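Folding Shirts on a Bed: Surface, Sequence, Storage

A bed is the largest flat surface in most homes, and it is where most shirts get folded. It is also softer than a table, which changes the method in a few places. The notes that follow cover collared shirts in cotton and cotton blends. Knits are handled differently and have their own page.

Preparing the surface

Pull the bottom sheet tight before starting. Any slack in the sheet moves with the shirt and puts the sleeves out of line. A plain sheet in a pale color is easier to work on than a patterned one, as the edges of the garment show clearly against it.

Remove the comforter and the pillows. Bags, papers, charging cords and toys can stay on the bed if they are outside the working area, which for an adult shirt is the width of the shirt with both sleeves out, plus a hand's width on each side. A cord under the fabric will leave a ridge in the fold.

Mattress height matters for large loads. On a low bed, kneel on a cushion or move the job to a table. On a high one, stand with the thighs against the mattress and do not lean on the hand that is smoothing.

Laying out

Fasten the top button, one in the middle and the last one. The remaining buttons can be left open. Turn the collar down all the way around and check that the points are not tucked under.

Place the shirt face down with the collar away from you and the hem toward you. If it comes out of the basket in a heap, do not try to smooth it from the center. Find a corner of the hem, lift it a little clear of the sheet, and draw it outward until the side seam runs straight. Repeat on the other corner. Most of the creases in the body come out with these two pulls.
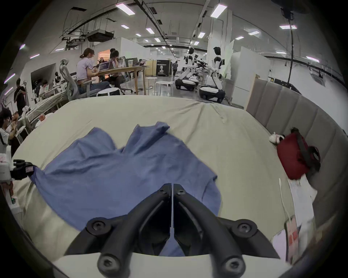
Next, work on the upper half. Hold the yoke down with a flat palm and pull each shoulder seam outward in turn. Raised folds near the collar usually mean that the back panel is caught under the yoke; lift the collar an inch, let the fabric drop, and lay it down again. Sweep the flat of the hand from yoke to hem once or twice. On a mattress, light pressure works better than heavy pressure. Heavy pressure sinks the shirt into the sheet and the creases return when the hand comes off.

Folding

1. Fold one side in toward the center line, with the crease running from the middle of the shoulder to the hem.
2. Lay the sleeve back on itself so that it runs straight down the folded panel. The cuff should stop short of the hem.
3. Repeat on the other side. The two panels may meet but should not overlap by more than a thumb's width.
4. Turn up the tail by the depth of the hand.
5. Fold the lower half up to the collar, then turn the shirt over.

Short sleeves need only a single fold at step 2. For a shelf deeper than it is wide, fold the body in thirds at step 5.

A folding board helps to keep widths equal. The Nolen board is rigid and sits well on a mattress. The Werkham board is hinged in 2 places and flexes on anything soft, so keep it for the table. A thick magazine placed between the shoulders does the same work, but has to be slid out before step 5.

Creases that stay

If the body is still wrinkled after the pulls, folding will set the wrinkles. Mist the fabric lightly with water from a spray bottle, pull again, and leave it flat until it is dry to the touch. Do not fold damp - the inner layers dry last and can smell musty within days. Shirts that need an iron should go to the board first.

Care labels on older shirts may be missing symbols or give only written instructions. Anything from 1970 or earlier should be tested with the mist on the inside of the tail before the whole shirt is treated. Dark blue cotton is worth the same test, on a white cloth.

Storage

Stack with the folded edges facing out, alternating collar ends so that the pile stays level. Five or six shirts to a pile is a sensible limit; beyond that the bottom ones crease under the weight. The Oddsson drawer divider, model 632, takes one such pile per section. Shirts put away for the season do better in a lidded box with tissue between the layers - refold them in March along new lines to keep the old creases from becoming permanent.

Prirora Household Notes. Page last checked Sat 11 October.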